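Loubna Ghoneim had her twins in December, 7 weeks early, and went back to work part-time when they were nine months old. She now runs a Wednesday group for parents of twins in Brernby.

"The first thing people ask me about is sleep," she says. "I tell them ours didn't, much, until they were past two."

She and her husband moved to Brernby from Dredport to be nearer her mother. The move cost them about £2,000 more than they had planned, and the double buggy they had bought second-hand would not go through the new front door.

"We folded it on the step every day, in the rain, with one baby under each arm. I wouldn't buy a side-by-side again."

Feeding was harder. For the first month she wrote every bottle down in a notebook, with the time and which baby had taken it.
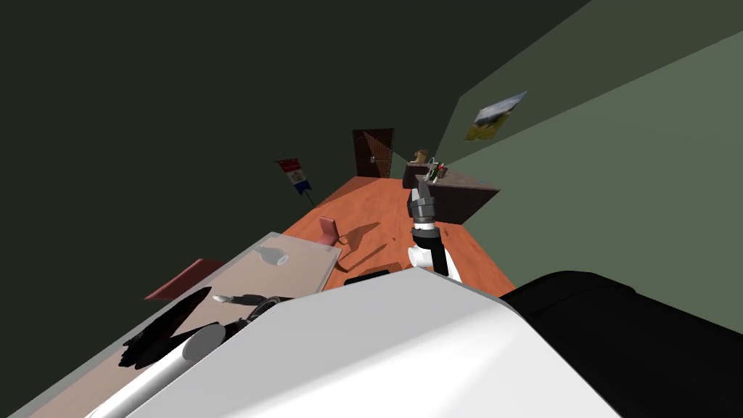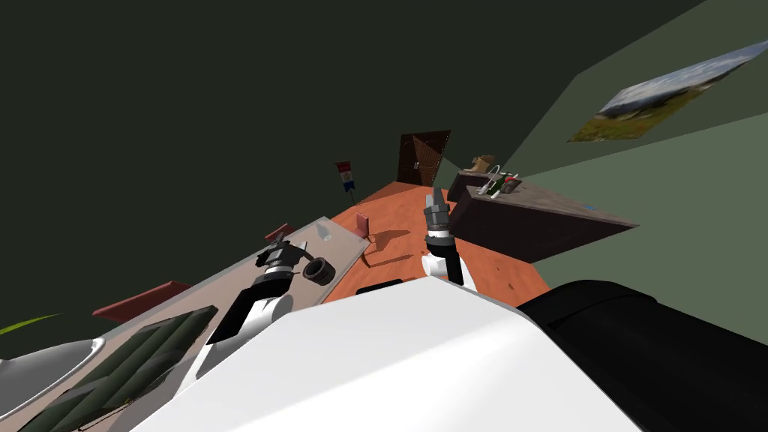 Two views of the same room, with a counter in each.

Wanda Pennington, her health visitor at the time, suggested she stop writing it all down once both babies were gaining weight.

"Wanda said, you know which one's hungry, he's the one shouting. I put the notebook in a drawer and I felt better that same week."

The group meets at 10 in the morning and costs £2, with tea included. Some parents come before their babies are born. Ghoneim tells them to accept any cooked meal they are offered and to label everything in the freezer.

Her boys start nursery next term, in separate rooms. "They've asked if they can have the same peg," she says. "I've said I'll find out."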